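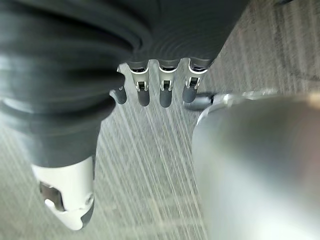
Home Care Aides Wanted — Sesthorpe and Batside

Painemal Home Care is hiring 3 part-time aides to work with older adults recovering from hip or knee surgery. Shifts run four to six hours, mornings or evenings.

Duties include help with bathing and dressing, light meals, medication reminders and short walks set by the physical therapist. You will write a visit note after each shift.

You need a high school diploma, a valid driver's license and current CPR certification. Experience with walkers and transfer belts is a plus — we train new hires for two weeks with pay.

To apply, send a resume and two references to Oriana Lagos, Painemal Home Care, 577 Nilitz Road, Sesthorpe. Applications close at the end of August.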